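Unfallflucht auf dem Parkplatz, Versicherung des Gegners zahlt nicht alles

Forum > Verkehrsrecht > Unfall und Schadensregulierung

Galleck
Moin zusammen,
im Januar ist mir auf dem Parkplatz beim Baumarkt in Kiltlow jemand hinten links reingefahren und abgehauen. Eine Zeugin hat sich das Kennzeichen notiert und auf die Polizei gewartet, der Halter wurde noch am selben Abend ermittelt. Er sagt, er habe nichts bemerkt. Der Gutachter kommt auf 3.197 Euro netto. Die Virier Versicherung will davon nur 2.000 Euro zahlen, der Rest sei ein Vorschaden. Mein Auto hatte an der Stelle keinen Vorschaden. Was mache ich jetzt?

Halonen_Kombi
Anwalt für Verkehrsrecht nehmen. Wenn die Gegenseite voll haftet, muss deren Versicherung die Anwaltskosten im Regelfall mit übernehmen. Und nichts unterschreiben, wo „Abfindung“ drübersteht.

rueckwaertsgang70
Sehe ich anders. Erst mal selbst hinschreiben und eine Frist setzen. Hast du Fotos von vor dem Unfall, auf denen man die Stoßstange sieht? Bei mir hat damals ein Urlaubsbild gereicht.

Galleck
Fotos muss ich suchen. 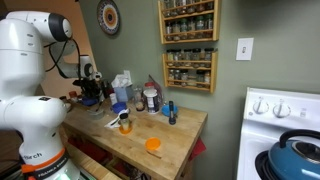
Roboterarm mit Aufschrift „Birch“, dahinter grüne Wand

Vielleicht finde ich noch was auf dem alten Rechner. Die Rechnung von der letzten Inspektion habe ich auch, da steht nichts von einem Schaden.

Halonen_Kombi
Die Inspektionsrechnung ist ein Anfang, beweist aber wenig. Eine Werkstatt schreibt Kratzer nicht unbedingt auf. Besser wäre jemand, der das Auto kurz vorher gesehen hat und das bezeugen kann.

paragraf_ente
Noch was zum „nichts bemerkt“: Das betrifft das Strafverfahren. Für § 142 StGB muss man ihm Vorsatz nachweisen. Für deinen Schaden ist das egal, die Haftpflicht muss trotzdem zahlen. Akteneinsicht bekommt am einfachsten ein Anwalt. In der Akte liegen meistens die Bilder der Polizei von beiden Autos, samt Höhe der Lackspuren.

rueckwaertsgang70
Bei einem Parkplatzrempler gleich mit Anwalt und Akteneinsicht? Das zieht sich doch ewig hin.

paragraf_ente
Bei mir waren es 10 Wochen. Dafür kam die volle Summe. Mit dem eigenen Schreiben hatte ich vorher nur eine Standardantwort bekommen.

Galleck
Danke euch. Ich habe gleich morgen um 9 Uhr einen Termin bei einer Kanzlei. Das Gutachten und die Rechnung nehme ich mit — die Zeugin hat auch schon zugesagt, dass sie noch mal aussagt.

Halonen_Kombi
Gut. Nimm auch das Schreiben der Versicherung mit und das Aktenzeichen der Polizei.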